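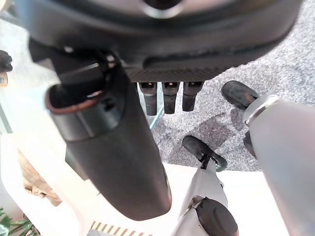
# Entili Pale Carpet, Cut to Order

Sold by Farthorpe, cut and bound in our back shop. Small piece $133, room piece $544, pad not included.

We put off stocking this one. Pale carpet gets sold with a lot of promises, and most of the people making them don't vacuum it. The Entili came to us from Akness with a brochure that used the word "effortless" four times, and Arif Ginting, who does our buying, crossed it out every time before passing the brochure around. We ended up carrying the carpet anyway. It's decent. Read the rest before you order.

## What the maker says, and what we think

**"Stain-proof."** No. The fiber is treated, and the treatment buys you a few minutes with coffee or juice. It bought us nothing with turmeric. We left a spoonful of curry sauce on a sample overnight and the yellow is still there. If you eat in the room, get something darker.

**"Hides everyday dirt."** We don't believe that of any pale carpet. Light dust and dry crumbs disappear well enough between vacuumings, but shoe soles and dark pet hair don't.

**"Recovers from furniture marks."** Partly. Chair legs left dents that came up with a steam iron held over a damp cloth. A loaded bookcase left dents that came halfway up and stayed there. Use wide cups under anything heavy.

**"Quiet underfoot."** True with a pad under it, as it would be of nearly any carpet. Laid straight on a hard floor we couldn't hear much difference from the cheaper one we already sell.

**"Lasts for decades."** Neither we nor Akness can know this. The carpet hasn't been made that long.

## Sizes and edges

- Small piece: 4 by 6 feet, bound on all four sides, $133
- Room piece: 9 by 12 feet, bound on all four sides, $544
- Other sizes: call us for a price

Binding tape comes close to the carpet color and doesn't match it exactly. Some people like the line it makes. If you don't, ask for a loose sample with the tape sewn on and look at it in your own room, in daylight and again under your lamps. The color shifts warmer in the evening more than we expected.

The room piece comes rolled, pile side in, and it's awkward. One person can drag it. Getting it up a staircase takes two, and the roll won't bend around a tight landing without creasing the backing. Measure the landing first.

## Laying it

Unroll it and leave it alone overnight. The end from the middle of the roll will curl. Turning that edge under for an hour or two helps, and so does a row of books. Akness suggests double-sided tape, which we'd keep off finished wood — Clotilde Millet in our cutting room pulled a strip of varnish off her own hallway that way.

Run your hand over the pile before you decide which end goes where. It lies in one direction, and the carpet looks lighter from one side of the room than from the other. Two pieces in the same room should run the same way or they'll look like different orders.

## Cleaning

Vacuum with suction only, or with the brush set high. Expect fluff in the canister for the first few weeks. Blot spills with a white cloth and cold water. Rubbing fuzzes the pile, and the fuzz doesn't lie back down.

Akness also sells a cleaning spray called Virneck. We tried it next to dish soap in water and couldn't tell the two patches apart, so we don't stock it.

## Questions we get

**Is it soft enough for kids to sit on?** For a while. The pile is short and the backing is stiff, and after a long afternoon of blocks you'll want the pad.

**Will it work under a rolling desk chair?** We'd say no. Poonam Prajapati has had a piece under hers since September and there's a flattened track you can see from the door.

**The brochure says it was tested for 500 hours. Tested how?** We asked and got a second copy of the brochure.

**Can I return it?** Small pieces, yes, if they're clean. Anything cut to a custom size is yours. Order a sample first; we send them free and don't ask for them back.

**Do you fit it wall to wall?** We don't. Ntombi Tshabalala at the front desk keeps a list of local fitters and will tell you which ones return calls.

## Ordering

Orders placed before 2 p.m. go to the cutting room the same day. Binding adds a few days, longer before the holidays. Ask for Tirta Hidayat if your room has an odd corner or a chimney breast. Bring a paper sketch with the measurements written on it, and measure twice — we cut to the numbers you give us.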